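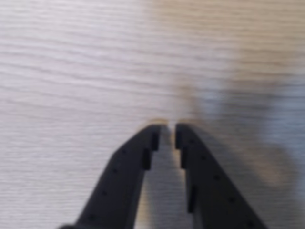
Killau Tabletop Arm Kit - Club Edition

Sold by Kamthorpe Classroom Supply
Price: $400 per kit, spare finger pair included
Updated 12/30/23

I run the after-school robotics club that first pestered Kamthorpe into stocking this kit, so they asked me to write the page for it. I'm not a salesperson, so you get my opinions along with the parts list!

The Killau is a small black arm with a two-finger gripper, made to sit on a regular table. My students (middle school, mostly, plus a few stubborn high schoolers who won't leave) use it for the Hulow Cup, where the job is to pick up little cubes and get them into a box before time runs out. Sounds easy. It is not easy, and that's why they keep coming back to it.

What you get
Arm and base, assembled
Parallel gripper with one pair of flat black fingers, plus the spare pair
Power supply and USB cable
Cube set, pale wood
Open black box
Printed course book with 17 lessons

You'll need your own laptop and a table that doesn't wobble. Please take the table part seriously. We lost a whole afternoon to a folding table with one short leg.

About the fingers

The fingers are flat slabs with a row of small holes along the face and stepped notches cut into the inner edge. My kids love the notches and argue about them constantly. The holes are handy if your team wants to bolt on its own tips - ours tried rubber, then foam, then went back to plain for the January meet.

Running the cube challenge

Scatter the cubes however you like, put the box within reach, and set a timer for 90 seconds. Beginners should go one cube at a time and come straight down on it, because coming in at a slant just shoves the cube along the table (ask me how many we've chased across the floor). Once they've got that, turn a few cubes at odd angles and let them figure out the wrist.
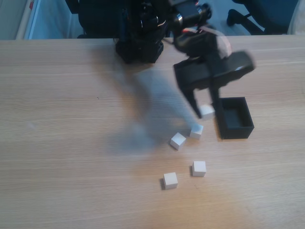

Cube challenge on a wood table, with the gripper over the first cube and the box still empty.

Some things I get asked

How many students per arm? I like 2. One drives, the other watches the cube and calls it out, and then they swap. With more than that, somebody ends up on their phone.

Does it work with Soriano software? Yes, the block version and the text version both. We start everyone on blocks and move them over when they start complaining that blocks are slow.

Can it lift anything bigger than the cubes? A marker, sure, or an eraser. I wouldn't hang a water bottle on it.

How loud is it? Quieter than the kids.

Ordering

Schools can pay by purchase order. Extra cubes and boxes are sold separately on the Hulow parts page, and if you're getting kits for more than one classroom, ask for the club rate before you check out - it doesn't show up in the cart on its own.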